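# Cutting the *Pallenora* trailer

The second trailer for the creature feature *Pallenora* runs under two minutes and shows its monster for four seconds. The editor who assembled it, working at the trailer house Vornusora, spoke by phone in November about how those seconds were chosen. The conversation is condensed.

The house received its first delivery while the film was still in production. It came to 148 shots, most of them with temporary effects. "In a temp shot the creature is a gray shape with no surface detail," the editor said. "You can time a cut to it. You can't release it." A shot went on the usable list only when the effects vendor, Kusuma, gave a completion date at least two weeks ahead of the trailer's own lock.

That rule removed most of the third act. The harbor sequence, which the studio had wanted as the closing beat, was scheduled for final rendering after the trailer was due in theaters. The editor built the ending around a radio call from the lighthouse set instead, using production sound for the first line and a re-recorded take for the second.

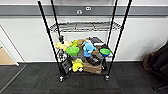 The re-recorded take caused its own delay. The actor's original reading had wind noise under it, and cleaning the track thinned the voice enough that it no longer matched the line before. "We put a radio filter on both lines so they'd sit together," the editor said. "In the film only the second one is filtered. In the trailer they both are."

Trailer versions are numbered from the first assembly. This one locked at version 31, with separate exports for theaters, broadcast and phones. The phone export is framed taller, and the creature's head leaves the picture on two of its cuts. Those cuts were replaced with a shot of the flooded road.

Sound took longer than picture. The creature's call is built from several recordings, and the film's mixers had not settled on a final version when the trailer needed one. Vornusora was given a two-part placeholder and permission to pitch it down.

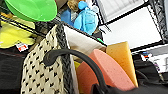

Ulturia, the film's distributor, replied by email that the placeholder call was approved for marketing use only and that audiences should expect a different sound in the finished picture. The company added that it had no plans to revise the trailer to match.

The editor had no objection to the mismatch. Test audiences were shown two cuts, one with the call over black and one with the call over the water. The screening drew 800 people across several theaters, and the version over black scored higher on recall and slightly lower on clarity. The studio took the version over black.

Music was licensed late. The first choice was a slowed-down pop song, which the editor described as "fine, and very common that year." Its replacement is a low string figure written in-house, with no vocal. It enters on frame 1,442, one frame after the title card clears.
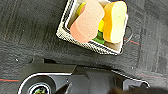

A third trailer is planned, and the harbor shots should be final by then. The editor has asked for them without motion blur, so that blur can be added after the speed of each shot is set. Kusuma has agreed to supply the wide shots that way. The close shots will come with blur included.

Asked how much of the creature the next trailer will show, the editor said the current assembly has eleven seconds of it and the request from the studio is for nine.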